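Reference > Around the House > Storage > Pegboard

Pegboard
July – by Ileana Grecu

Pegboard is a sheet of hardboard, metal or plastic punched with a regular grid of holes, made to take hooks, shelves and brackets. I've put up a fair bit of it, so forgive me if this entry wanders out to the garage now and then!

Hole spacing is what trips people up. The old imperial boards use one-inch centres, and plenty of metric ones don't – so the hooks you inherited from Grandad may rattle or refuse to go in at all. 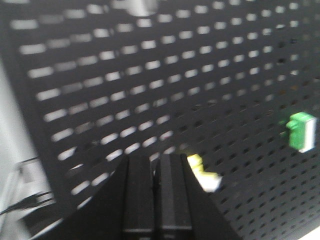
Hardboard is cheap and easy to cut, but the holes wear oval and it hates damp. Steel costs more and carries more (my Goketti panel is rated to 15 kilos, and I've never had the nerve to test it).

Mounting matters as much as material. Hooks need space behind the sheet, so it goes up on battens or a frame. I screw mine into the studs, with washers. Colour is up to you, though I do like a dark grey. 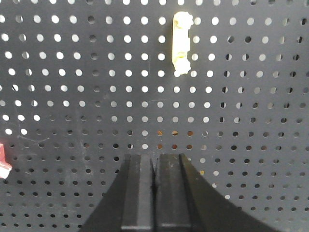
Nadège Renaud reckons I'm too hard on hardboard, and that a coat of enamel on both faces will see it through years of wet winters.

Fair enough, I've only ever painted the front. Drawing tool outlines on the board is another old workshop habit, and a good one until you buy a new spanner.
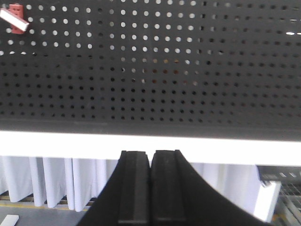
Hooks come straight, curved, looped and double. Locking clips stop them lifting out with the tool, and I'd buy those first.

Comments

Tkachenko: What about French cleats? Deserve a mention.

Pivovside: Used 2 sheets in the laundry, brilliant for the brooms.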